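Dundby Upright Vacuum: Owner's Guide
Section 3. Putting Your Cleaner Together

Welcome, and thank you for choosing the Dundby. Most people have theirs standing up and ready to go before the coffee is cold, so please take your time and enjoy it. You won't need any tools, only a clear stretch of floor and the bag of small parts taped inside the lid of the box.

Before you begin
Keep the power cord unplugged until you reach Section 4. Cut the plastic ties with blunt scissors, and put the bags well out of reach of little ones and curious pets.

Joining the tubes
1. Lay the two tubes side by side on a towel or rug (hard floors can leave marks on the finish, and so can a wedding ring!).
2. Find the narrower end of the upper tube and slide it into the wider end of the lower one.
3. Turn gently until the button clicks. If it feels stiff, back it out and try again without forcing it.
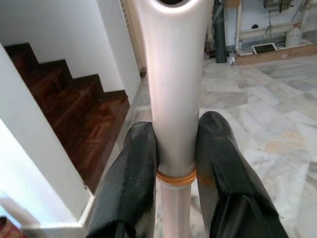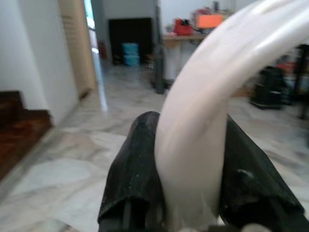
Fitting the dust bag
4. Open the front cover by pressing the tab at the top.
5. Slide the cardboard collar of the bag down into the holder until it stops, and tuck in any loose folds so that the cover doesn't catch them.
6. Close the cover. It will not shut without a bag in place, so please don't lean on it.

Note: Change the bag when the marker turns red, or after 50 hours of cleaning, whichever comes first. Replacement bags are sold under part number 418.

Caution: Never pick up fireplace ash, plaster dust, or anything damp. Fine dust can clog the filter in a single afternoon, and that kind of damage isn't covered by your warranty.

Setting the handle height
7. Stand up straight in the shoes you normally wear around the house.
8. Loosen the collar, raise the handle until your elbow bends comfortably, and tighten the collar again by hand.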